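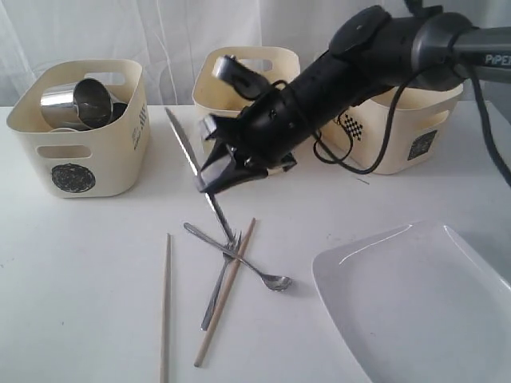 Figure 1. Table setup for the sorting task: three baskets, cups, cutlery and chopsticks, and the arm with its two-finger gripper.

Unit 4: Automation at work and the people around it
Course notes, Haldane evening program

Reading before class: the Drurance case, sections 1 and 2.

The case follows Drurance, a catering company that serves 2000 meals a day from one kitchen. The job we look at is sorting returned tableware. Before the change, 11 people on the dish line sorted by hand as well as scraping, loading and stacking. Sorting was never a job title. It was the thing people did between other things, and it does not appear in any of the old job descriptions.

Breaking the task down

List the steps before you talk about the machine. For one item they are: find it, decide what kind it is, pick it up, carry it, let it go in the right place. A person does the first two without noticing. For an arm, thin items lying across each other are a hard case. A fork under a spoon has to be told apart from the spoon, and the grip has to close on one and leave the other.

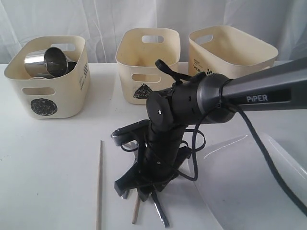

Fixed places help. If each kind of item has its own marked container, the arm and the staff can both work from the same layout, and a new employee can learn it quickly. The cost is that someone has to keep the layout. At Drurance a basket put back in the wrong spot became a fault, where before it was a small annoyance.

What changed for the staff

The supplier, Dradard, trained 4 people from the line to run the station. Their work moved from handling to watching, clearing stuck items and resetting. In the March survey, 86 percent of the line said their hands and wrists were less tired. Several of the same people said the shift felt longer. Talk on the line dropped, partly due to where the station was placed.

Pay did not change at first. The station duties were added to the job description after the union raised it.

Terms: task, job, exception handling, layout discipline.

For next time, read the Clekuvard agreement and mark every clause that says who may stop the machine.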